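Canned drinks in the bottom drawer: on their sides or upright?

Salim Shirima
2024-11-24
Setup is a two-door fridge with a pull-out drawer at the bottom. Cans go in on their sides, toward the back near the vent slots. The bottle stays on the counter until a door shelf is free. 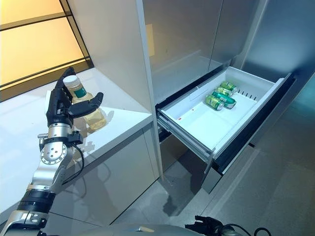

Adi Santoso
Stand them up. Cans on their sides roll every time the drawer closes, and they end up against the vents.

Salim Shirima
Upright they don't clear the top on mine. I tried a 20 cm Flalix divider and it slid.

planach_3
Disagree with Adi. Sideways is fine if you lay a folded towel in front.

Adi Santoso
A towel blocks air too. Use a shallow bin.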